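February, 6 in the morning or close to it

Couldn't sleep so I'm at the kitchen table with the sourdough notebook and the heating ticking. Starter is alive!! I'd honestly given up on it after that cold week, but I fed it rye last night and it's climbed right up the jar. Kumudini says I fuss over it too much and she's probably right (she leaves hers in the back of the fridge for a month and it forgives her).

Yesterday was the Jilldale bread swap, 18 loaves on one long table and mine was the flattest, no contest. Latifa brought a seeded thing with molasses that I went back for 4 times. She wrote the recipe on the back of a Strazds receipt for me – 94 grams of molasses, which seems very exact for a woman who measures salt with her palm. I'm going to try it in the small tin first.

Heino was there too and wanted to argue about steam. He throws ice cubes in the oven, I use a tray of hot water, and we went round and round until the coffee ran out. Fun, though. I walked home the long way with half a rye under my coat like a hot water bottle.
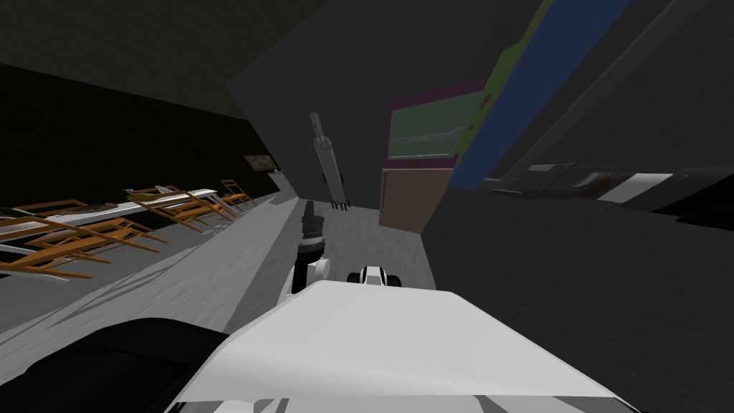
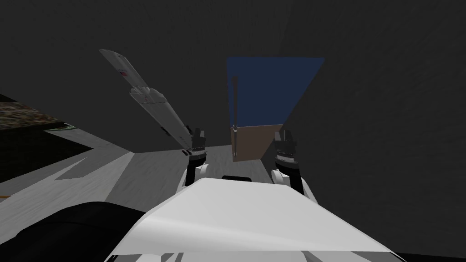
Dough's had two folds now and it feels tighter than last time, less like soup. I want to get it shaped before work and leave it in the cold porch all day. Must buy more rye flour, and give Aivar his basket back.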